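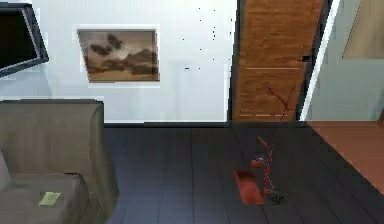
*Rendered view from the Oltport living room set: arm, tray and sofa.*

## Tovinis simulation – FAQ

**What is randomized between episodes?**
Tray position and heading, object start pose, camera height and tilt. Room geometry stays fixed within a run.

**How many episodes were used for training?**
3355, all simulated. Evaluation uses 154 held-out starts, repeated with 3 seeds.

**Are there specks on the wall in some renders?**
Yes. They are rendering artifacts. We left them in for both training and evaluation.

**Does the policy see the full arm state?**
No. It gets the RGB image and gripper opening only. Joint angles go to the Zelex controller, which runs separately.

**What counts as a success?**
The object is at rest inside the tray rim and the gripper is open. Contact with furniture ends the episode as a failure.

**Can I use my own room?**
Yes – export it with the Yurchenko converter and check the floor height before the first run.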